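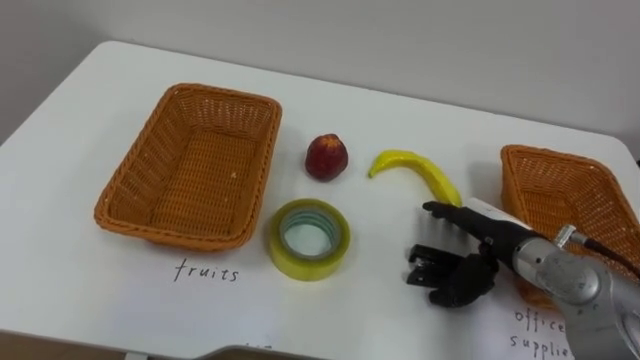
The first person to try this collection wrote back that the loaves were fine but the weights made no sense to her, and could we please say somewhere whether the flour was measured before or after sifting. So let me start there: before sifting, always, in every recipe in the set. Thank you to that reader, who has saved the rest of you a good deal of head scratching.

Pavstead Bread Notes

Last updated 5 Sep 2019

What you get

Pavstead Bread Notes is a collection of 100 home bread recipes, typed up from handwritten cards and saved as one plain spreadsheet. Most of the cards came from households in and near Pavstead, and a smaller batch came from the old recipe box at the Flinbridge bakery, which was kind enough to let us borrow it over the winter. You are welcome to bake from it, sort it, print it, or use it to settle family arguments about rye.

Files

breads.csv – the recipes, one to a row
notes.txt – remarks written in the margins of the cards, matched by card number
changes.txt – what we fixed and when

Columns

card: the number penciled on the back of the card
title: the name as written, spelling and all
flour_g: total flour in grams
liquid_g: water, milk or buttermilk together, in grams
leaven: yeast, sourdough or soda
oven_f: oven temperature in Fahrenheit
minutes: baking time
source: Pavstead or Flinbridge

How the amounts were converted

Nearly all the cards use cups, and a good many use "the blue cup," which I'm afraid is lost to history. We treated every cup as a standard one and rounded the result to the nearest gram. In 3 recipes the amount of liquid was smudged past reading, so that column is blank and we have left it blank – I would sooner you went by the feel of the dough than trusted a guess of mine. Where a card only says "hot oven," oven_f is blank too.

Things to know before you bake

The Flinbridge recipes were written for a shop oven and they run dark at home. Start checking early, especially with the seeded rolls. Card 70 is a lovely potato bread but it makes two very large loaves, so halve it unless you have company coming.

The Kiiskinen rye appears twice, once with caraway and once without. Both versions are meant to be there, so please don't write in to say you've found a duplicate (though I do enjoy the letters).

Sourdough recipes assume a starter fed the night before. None of the cards explains how to make one, and we haven't added instructions.

Changes

Version 2 adds the margin notes and corrects the salt in the Sireck milk loaf, which in the January version was given in tablespoons. My apologies to anyone who ate it.

Sharing

Copy it freely, and please keep the source column with it when you do.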